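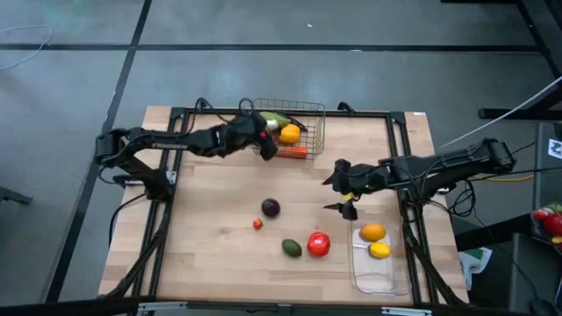 Wycliffe Biwott asked by email why the produce in the Gachanja kitchen goes into wire and not into a lidded tub. Fair point, and I will take it first.

Slide 1. Open wire
Air reaches the produce from the sides and from underneath. Pepper, eggplant and carrot can share a basket for a short time on the counter. Light items sit on top of heavy ones. A thin grid marks soft skins under load, so do not stack.

Slide 2. Clear container
Holds moisture. Good for cut pieces, poor for whole eggplant, which pits and browns when kept cold and damp. Label the lid, not the wall. Pause for questions.

Slide 3. Sorting order
Empty the bag onto the bare wood. Long items go along the front of the basket, round items at the back. Anything bruised stays out and gets used the same day.

Slide 4. The Fliston log
Started in August. 330 items entered across 14 households. Discards were recorded by type and by where the item was kept. Peppers lasted longer in open baskets. Carrots did worse there and went limp; move them to the refrigerator after sorting. Elsie Furnival has the full sheet, 824 rows including repeat entries.

Slide 5. Butcher block
Wipe, dry, oil. Do not leave a wet basket standing on it. Put a towel under the basket if the produce has been rinsed.

If time is short, skip slide 5 and go to questions. Handouts are by the door.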